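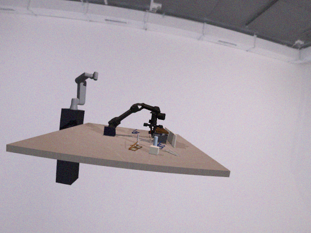 A black jointed arm on a light-brown tabletop, against a pale wall.

Flellside parking charges: the sums still don't add up

2 February 2018

Flellside traders have been told, again, that higher parking charges will be good for them. Whether they believe it is another matter.

Under plans put out this week, the 2 hours of free parking behind Cornurine Street would go in March. The council says drivers will move on sooner and leave more spaces for shoppers. Its evidence is a survey of 400 people, 18 of whom said they had given up looking for a space. The council has not said where or when the others were asked.

Naa Gbeho, who runs the hardware shop opposite the car park, was not impressed. "I look out at empty bays most mornings," she said. "Who are they making room for?"

Council transport lead Iddrisu Ansah said the change had been "carefully modelled" and would bring in nearly £5 a day per space. He would not say how that figure was reached, or what happens if drivers simply go to the free car park at Zovamdale.

A similar promise was made when the Acheampong Road meters went in. A review of those was due last year and has yet to be published.

Comments on the plan can be left at the library desk.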